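Haushaltsforum Stillonance
Fragen und Antworten > Aufräumen und Entrümpeln

Frage: Wohin mit dem ganzen Kleinkram aus der Kommode?

Eingestellt am 28/10/2022, 3 Antworten

Hallo zusammen,

wir ziehen im Dezember in eine kleinere Wohnung und ich bin gerade an der Kommode im Flur. Drei Schubladen, in die über Jahre alles hineingewandert ist, was keinen festen Platz hatte: Kassetten, alte Fernbedienungen, Fläschchen mit Resten, kleine elektrische Geräte, deren Ladekabel weg sind, Batterien, Schlüssel ohne Schloss.

Ich habe angefangen, jeweils ein paar Sachen auf den Holztisch zu legen und einzeln zu entscheiden. Das geht, aber es ist langsam. Für eine halbe Schublade habe ich den ganzen Nachmittag gebraucht. Bei vielem weiß ich auch nicht, in welchen Müll es gehört.
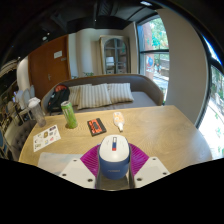

Konkret hätte ich vier Fragen. Erstens: Gehören Kassetten in den Restmüll oder nimmt die jemand? Zweitens: Was macht man mit kleinen Fläschchen, in denen noch etwas drin ist, wenn man nicht mehr genau weiß, wie alt der Inhalt ist? Drittens: Muss ich bei Kleingeräten den Akku ausbauen, bevor ich sie abgebe? Und viertens: Hat jemand ein System, mit dem man schneller durchkommt, ohne am Ende doch alles in einen Karton zu werfen und mitzunehmen?

In Noscombe haben wir einen Wertstoffhof, der ist aber nur samstags offen, und ich möchte nicht fünfmal hinfahren.

Danke schon mal.

Antwort 1 (als hilfreich markiert, 56 Stimmen)

Ich habe letztes Jahr den Haushalt meiner Eltern aufgelöst und hatte solche Schubladen in jedem Zimmer. Zu deinen Fragen der Reihe nach.

Kassetten: Leere oder kaputte kommen bei uns in den Restmüll. Bei bespielten würde ich vorher einmal hineinhören, falls Familienaufnahmen dabei sein könnten. Auf zwei unbeschrifteten Bändern war bei uns die Stimme meiner Großmutter, die hätte ich beinahe weggeworfen. Gut erhaltene Musikkassetten nimmt manchmal ein Sozialkaufhaus, die in Wevbridge zum Beispiel, aber ruf vorher an.

Fläschchen: Das hängt vom Inhalt ab. Kosmetik wie Lotion oder Shampoo kann mit Rest in den Restmüll, leere Plastikflaschen in die Verpackungstonne. Nagellackentferner, Klebstoff, Öle für Maschinen und alles mit Gefahrensymbol zum Schadstoffmobil. Wenn das Etikett nicht mehr lesbar ist, behandle ich es wie Schadstoff. Nichts davon in den Ausguss kippen. Medikamente extra, da gibt die Gemeinde Auskunft.

Kleingeräte: Akkus und Batterien, die sich ohne Werkzeug herausnehmen lassen, müssen vorher raus und werden getrennt abgegeben. Fest eingebaute lässt du drin und sagst an der Annahme Bescheid. Auf keinen Fall aufhebeln. Kleine Geräte nehmen auch größere Elektromärkte und viele Supermärkte an, damit sparst du dir vielleicht eine Fahrt zum Wertstoffhof.

Zum System: Stell vier Behälter neben den Tisch. Bleibt, Elektro, Schadstoff, Rest. Jedes Teil kommt nur einmal in die Hand. Wenn du länger als eine Minute überlegst, kommt es auf die Tischecke und wird ganz am Schluss entschieden. Auf der Tischecke lagen bei mir am Ende vielleicht zehn Sachen, der Rest war in zwei Abenden erledigt. Fotos und Briefe habe ich gar nicht erst mit einsortiert, die sind ungesehen in eine eigene Kiste gekommen.

Antwort 2

einfach alles weg. was drei jahre in der schublade lag braucht kein mensch

Antwort 3

Bei Batterien bitte die Pole von Lithiumzellen mit Klebeband abkleben, bevor sie in die Sammelbox kommen. Das gilt auch für Knopfzellen.

Zu den Geräten ohne Kabel noch ein Hinweis: Schau auf die Unterseite oder neben die Buchse, dort steht meist, welche Spannung und wie viel Strom gebraucht werden. Bei mir stand auf zwei Geräten 5 V und 500 mA, die liefen beide am normalen USB-Netzteil mit passendem Stecker. Eins davon benutze ich wieder jeden Tag. Wenn nichts draufsteht, würde ich nicht herumprobieren.

Für das, was bleibt, habe ich flache Kisten mit Deckel von Maes genommen. Die passen hochkant in ein normales Regalfach. Beschriften nicht vergessen, am besten an der kurzen Seite. Beim Umzug kann man sie dann direkt so in den Karton stellen und muss am neuen Ort nicht noch einmal sortieren.

Beim Wertstoffhof in Noscombe ist es samstags ab elf sehr voll. Gleich morgens kommt man ohne Wartezeit durch.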